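Ovstead Court Residents' Association
Minutes of the March meeting, held on the second-floor shared balcony and, once the wind got up, just inside its door

Meeting opened at 6.40 pm. Present: 16 flats, some of them represented by children. Apologies were received from the top floor, who could hear us anyway.

1. Minutes of the last meeting

Agreed, with one correction. The words "a frank exchange about bicycles" to be replaced by "an exchange about bicycles".

2. Matters arising

The hinge on the bin store gate has been replaced. The gate now shuts but doesn't open from the inside. Flat 9 wished it recorded that the discovery was made by Flat 9. The Secretary to write to Munro again.

The noticeboard key is still missing. The notice asking for its return is inside the noticeboard.

3. Furnishing of the shared balcony

The Secretary reported that the low table has been in use since the last meeting and that no one has yet tried to take it home. The old cloth went to the recycling after the incident with the candle.
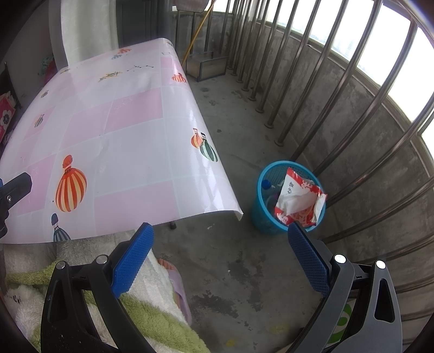
The choice of a new tablecloth had been delegated to Flat 4, and the meeting now had the opportunity to see what delegation leads to. Flat 12 had expected something plain. Flat 4 replied that plain had been available in brown only. The pink and white checks were thought cheerful by most of those present, and the hot-air balloons were thought cheerful by those under ten. It was noted that the cloth is plastic and can be wiped, and that this was the only requirement anybody had written down. A proposal to turn it over was defeated.

The corners still lift in a breeze. Flat 7 offered tablecloth weights in the form of strawberries. Accepted, on a show of hands, with two abstentions.

The flowered cushion is to stay. Whoever it belongs to is thanked, and may have it back on application.

4. Cleaning rota

The mop with the yellow handle lives in the back corner of the balcony and should be returned there. It has lately been found in the lift, on the stairs and once in the bicycle rack. The concrete floor is to be swept before it is mopped. Flat 2 asked whether this really needed minuting. The meeting felt that it did.

The rota for the next quarter was passed round and came back with fewer names on it than when it set out. The Secretary to fill the gaps by lot.

5. Accounts

The balance stands at £1,782. The target for painting the railings is £2,000, so we are closer than we were and further than we had been told in the autumn. Bonero has quoted for two coats in black. Flat 12 asked for a price for one coat. Flat 7 asked for a price for green. Both to be obtained, and the decision held over.

6. Refreshments

There was some discussion of whether packets should be left on the table between gatherings. The feeling was that anything opened is anybody's, and anything unopened is anybody's after a decent interval. The interval was not settled.

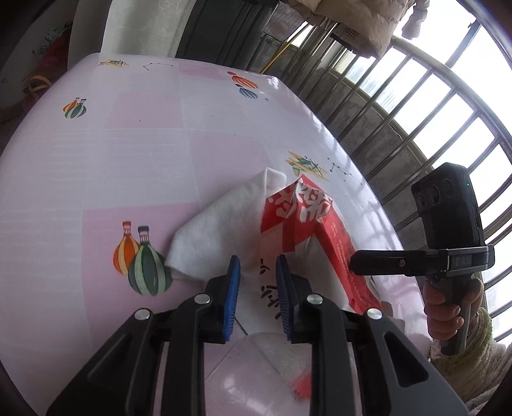 The table under item 6, with bag, red box and one of the grasshoppers.

Flat 9 pointed out that crumpled bags and whatever is folded up beside them do not walk to the bin. A small lidded bin is to be bought out of petty cash, up to a limit of £28, and kept under the table. Flat 4 offered to choose it. The meeting thanked Flat 4 and asked the Secretary to choose it.

The children present asked for it to be minuted that the tablecloth also has grasshoppers. So minuted.

7. Summer supper

Agreed in principle. The Jorkia café on the corner will lend folding chairs if they are collected before noon and come back in the same number. Each flat to bring one dish. A list will go up to avoid last year's position, when there were a great many potato salads and no forks. The list can't go on the noticeboard (see item 2) and will be taped to the door.

8. Any other business

Flat 2 raised bicycles. The Chair ruled that it was getting dark.

Meeting closed at 8.05 pm. Next meeting in June, same balcony, bring a jumper.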